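Chapter 4
Leaves, Stems, and the Business of Drinking

Before you read
Think of a plant you have lived with. It might be a houseplant on a windowsill, a tree outside your bedroom, or the patch of crabgrass by the driveway that your family has been fighting for years. When did you last see it take a drink? Keep your answer in mind, and we will come back to it in Section 4.3.

When I was nine years old, my grandmother gave me the job of watering her beans. She lived in Fulldale, at the bottom of a long hill, and the beans were at the top of it, so every evening in August I carried two buckets up a dirt path and arrived with one and a half. I complained a good deal. I wanted to know where all that water went. I had poured bucket after bucket onto the same few rows for weeks, and the beans were hardly bigger than they had been when I started, and the soil was dusty again by the next supper. My grandmother, who had left school early and knew more about plants than most people I have met since, pulled a clear bread bag over one leafy branch, tied it shut with string, and told me to come back after lunch the next day.

I did, and the inside of the bag was covered with drops. There was a little puddle in the corner of it, too, enough to wet my fingers. She let me stand there and think about that for a while (she was a patient woman, and there was shade). The water I had been hauling up the hill had gone into the roots, up the stems, out through the leaves, and off into the air over Fulldale.

The name for this is transpiration, and most of this chapter is about it in one way or another. A growing plant keeps only a small share of the water it takes in. The rest passes through and leaves as vapor by way of tiny openings called stomata, which you will meet properly in Section 4.2. One is called a stoma, from the Greek word for mouth, and under a microscope you can see why somebody chose it. Each has a pair of curved cells on either side, like lips, that swell to open the gap and go limp to close it.

Now, a plant has no heart and no pump. If you wanted to lift water to the top of a tall tree in your own yard, you would need a motor, a good length of pipe, and probably a neighbor to help you. The tree does it without moving a muscle, having none. Water molecules cling to one another, and as each one slips away from a leaf it tugs on the one behind it, and that one tugs on the next, all the way down the stem to the root hairs in the dark soil. The pull comes from the top. Students often picture the roots pushing, and I pictured it that way too until I was well into college, so don't feel bad if you have to read this paragraph twice.

The shape of a leaf has a lot to do with how the pulling goes. A broad, flat leaf catches plenty of light and can lose plenty of water on a hot afternoon. A narrow one offers less surface to the sun and the wind. Many grasses have a further trick of rolling their blades lengthwise in dry weather, so that the stomata on the inside are tucked away from the moving air. You can watch this happen on an unwatered lawn if you are the sort of person who will sit on a lawn for an hour.
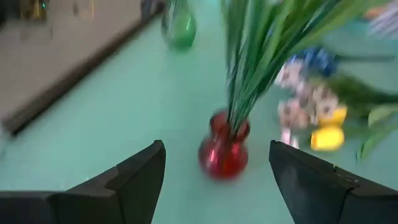

Figure 4.1 Long, slender, grass-like leaves in a small red glass vase.

Leaf veins matter as well. In grasses and their relatives the main veins run side by side along the length of the blade. In a bean or a maple they branch and branch again, like the creeks on a county map. Both patterns do the same two jobs, bringing water in and carrying sugar out, and in Section 4.4 you will make rubbings of each kind with a soft pencil and compare them.

We will also spend some time with Gwilym Edwards, who grew melons on the dry side of the Plilel valley and kept a notebook on his plants for most of his working life. He weighed potted seedlings at dawn and again at dusk, every day he could manage it, and wrote down the difference. One of his larger pots, on a windy day, lost 600 grams between breakfast and supper. His handwriting is terrible and his spelling is worse, but his figures are very good, and you will use a page of them to draw your first graph.

Try it yourself
You will need a clear plastic bag, a piece of string, and a leafy branch that is still attached to its plant. Choose one in the sun. Slip the bag over the leaves, tie it snugly around the stem, and look at it after 60 minutes. Look again before dark. Write down what you see each time, with the weather, and please take the bag off when you are finished.

Words to know
transpiration, stoma (plural stomata), guard cell, xylem, root hair, vein

4.1 Where Water Enters the Plant begins on the next page.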